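4. Setting up the Callier 128 document folder

This section covers leveling, feed adjustment and the first test run. Read section 3 (Unpacking) before you begin. The folder must stand on a flat surface that can carry its full weight without flexing.

4.1 Leveling

1. Place the folder at least 2 feet from the nearest wall on the outfeed side.
2. Turn each of the leveling feet clockwise until it touches the surface.
3. Lay a spirit level across the infeed tray, first side to side, then front to back.
4. Adjust the feet until the bubble is centered in both directions.
5. Tighten the lock nuts by hand, then a quarter turn with the supplied wrench.

Note: Do not use cardboard or folded paper under the feet. It compresses over time and the fold will drift.

4.2 Connecting power

1. Check that the main switch is in the OFF position.
2. Plug the cord into the rear socket, then into a grounded outlet.
3. Route the cord away from the outfeed tray.

CAUTION: Do not run the folder from an extension cord. Voltage drop under load can stop the fold rollers with paper inside.

4.3 Adjusting the paper guides

The guides hold the stack square to the rollers. A guide that is too tight causes double creases – one that is too loose causes slanted folds.

1. Loosen both guide knobs.
2. Place a stack of the paper you intend to use in the infeed tray. Fan it first.
3. Slide the left guide up to the stack, then the right.
4. Move the right guide back by the thickness of one business card.
5. Tighten both knobs.
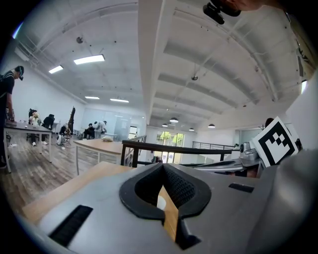
Ragnarsson adds, from the user notes sent in for the last revision, that coated stock needs a wider gap than this. Two card thicknesses worked for a glossy brochure that kept slanting at one, and the separator pressure had to come down one mark as well.

The one-card setting remains correct for plain office paper. For coated stock, start at two cards and run a test as described in 4.4.

4.4 First test run

1. Set the fold selector to C (letter fold).
2. Set the speed dial to its lowest mark.
3. Load ten sheets of plain paper.
4. Close the top cover. The folder will not start with the cover open.
5. Press START and let all ten sheets pass through.
6. Check that the edges line up on the last five sheets. Discard the first five.

If the edges do not line up, turn the skew screw one mark toward the short side and repeat. If error 922 shows on the display, the outfeed sensor is blocked. Switch the folder off, open the cover and remove any paper by pulling it in the direction of travel.

WARNING: Keep hair, sleeves and jewelry away from the rollers. Always unplug the folder before reaching past the cover.

4.5 After setup

Reset the sheet counter by holding CLEAR until the display reads zero. Clean the rollers every 2,000 sheets with a Broden roller wipe or a lint-free cloth and water – never with alcohol, as it hardens the rubber. Continue with section 5 (Daily operation).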